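Buying the second arm: how Zisotance planned its spending

When Evanthia Balaskas took over equipment planning at Zisotance, the sorting and packing firm had one robot arm and no written plan for buying another. The first had been paid for out of what was left at the end of a year.

"It was a good purchase, but it was luck," she says. "We had the money in December and a supplier had a unit in stock. You can't plan a second one like that."

The second one is now in the budget, along with a list of smaller items that came to matter more than she expected. She put the list together over 12 weeks with Pak-hei Fung, who runs the trials bench.

Their starting point was the grippers. The arm was quoted with a standard two-finger gripper, and the firm had assumed that would do. Fung asked for a line in the budget for spare fingers before anything else was agreed.

"Fingers wear and fingers get bent," he says. "Over the last year we used 41 of them. Each one is cheap. The trouble is the two days you lose when the drawer is empty."

Balaskas had the old invoices pulled out and found that spares, cables and fixings had been charged to four different budgets. Cables were the worst. A replacement set from Puvness cost £783, and it had been entered once under repairs and once under office supplies.

"I don't blame anyone for that," she says. "There wasn't a code for it, so people used the nearest one. There is a code now."

The bench itself costs very little to run. Fung tests simple sorting there before a job goes anywhere near the line, and he prefers to keep the set-up basic: a plain table, wicker baskets, toy fruit, and labels written by hand on paper.

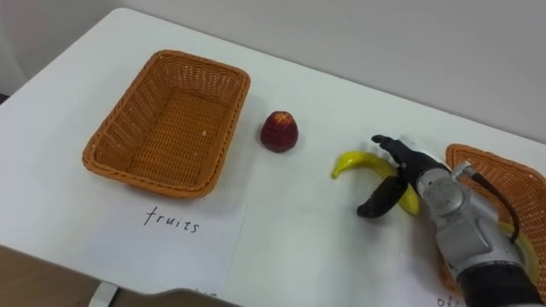
"Real fruit goes off, and then you're testing on something different by the end of the week," he says. "With toys I can run the same job in a month and compare it. I was asked whether we wanted proper printed trays and I said to put the money into bench hours."

Bench hours went in as a separate line. The firm logged 1,068 of them last year, and Balaskas used that figure to argue for the second arm. Her case was that the bench and the line were sharing one machine, and every trial meant stopping paid work or waiting until the evening.

They looked at two offers. Eide was cheaper to buy, with a support contract that had to be renewed each year. Suritz asked for more at the start and included three years of support and a spare controller. Balaskas set both out over five years on one sheet, with training, spares and floor space added in.

"The gap nearly closed," she says. "Once you put the controller in, I couldn't call the cheaper one cheaper. I'd have missed that if I'd gone by the front page of the quote."

They chose Suritz. Fung would have been content with either, though he did hold out for the same gripper mount as the first arm, so that fingers can be swapped between the two.

Not everything he wanted got through. A force sensor for the wrist was moved to the following year, and so was a second workstation. He also asked for a wider table and was told to look in the storeroom first.

"There was one in there," he says. "It needed a leg tightening."

Delivery is expected in the spring. Before then the electrician has to run a new supply to the far wall, and Balaskas is still waiting for his price.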